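From: Leire Nieto
To: alumni-mentoring list
Date: 3 June 2021
Subject: Re: [alumni-mentoring] Matching rules for the next round

Ryota, replies inline. I have trimmed the parts of your message that I agree with.

Ryota Sakamoto wrote:
> The January round used the sign-up form from the year before, with the
> department field left as free text. This made sorting slow. I ended up
> with "biochem", "Biochemistry", "bio-chem" and "BC" as separate values and
> merged them by hand. Can we switch to a fixed list?

Yes. Kazue has the list of departments from the registrar and will load it into the form. Please keep one "other" option with a text box. The joint programs do not map cleanly onto a single department, and last time those students picked whatever came first in the alphabet.

> I would also like to raise the cap on students per mentor from 2 to 4.
> We had more students than mentors and the waiting list never cleared.

I am against 4 as a default. The mentors who dropped out in the last round all gave scheduling as the reason, and every one of them already had two students. I would leave the default at 2 and add a checkbox for "willing to take more." Ekkachai can then fill from that group by hand once the first pass is done.

If the waiting list is still long after that, we should write to the people who attended the Stekura evening and left an address. Jolien has the spreadsheet. It has roughly 200 rows, but many are duplicates, and some are current students who should come out before anything is sent.

> Do we still want first contact within 6 days? Several mentors missed it
> and I did not know whether to chase them.

Keep it, and chase. One reminder to the mentor, copied to you. If there is no answer to the reminder, rematch the student and mark the mentor inactive for the round. Do not delete the record. We lost two good contacts at Hirano that way and had to ask the department office for their addresses again.

> The page on the alumni site still has last year's dates on it. Who can
> edit that?

I can, and so can Kazue. The text as it stands on the draft page, for checking:

 "The mentoring program pairs students in their final two years with
 graduates working in industry, teaching or research. Pairs meet by video
 or in person, at times they agree between themselves. Mentors are not
 expected to find jobs or internships for their students." 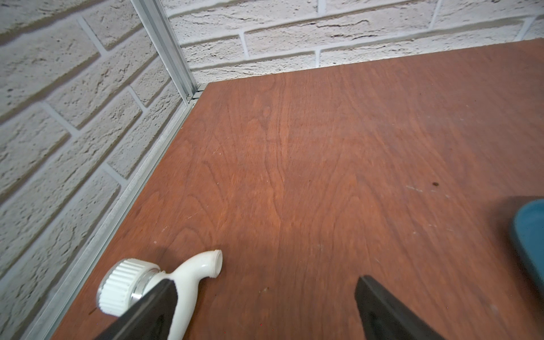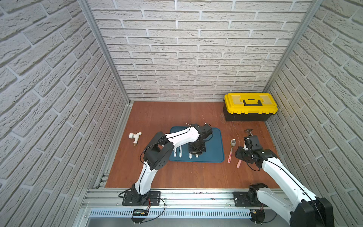 Wood-grain surface and white brick walls, both pictures.

 "Students should send a short note before the first meeting saying what
 they would like to discuss. A résumé may be attached but is not required."

Please send wording changes to me directly, off list. Date changes can go to Kazue. I took out the paragraph about travel costs, as that money is no longer available and two people asked about it last round.

> Last thing. Bruveo offered us free use of their matching tool. It scores
> pairs on shared keywords. Worth trying?

I looked at it. The scoring is plain keyword overlap, with no weight for location or time zone, and it will not import our export file without renaming most of the columns. For the size of our list I do not see the gain. It also wants the students' email addresses on its own server, and our consent text does not cover that. If someone wants to rewrite the consent text and get it approved, I have no other objection to a trial.

Cliso, which Jolien mentioned on the last call, is only a scheduling page. It would help with first meetings, but it does nothing for matching. Mentors can use it or not as they like.

Open items:

- Kazue: department list into the form, dates on the page
- Ekkachai: checkbox added, second pass by hand
- Jolien: clean the Stekura spreadsheet
- Ryota: reminder text for late first contact, draft to the list

I still need a decision on whether graduates from the most recent class can sign up as mentors. The current rule says one full year out. I would keep the rule for industry mentors and drop it for those in graduate school, where a recent applicant is often more use to a student than someone who applied ten years ago. Reply on list if you disagree.

Leire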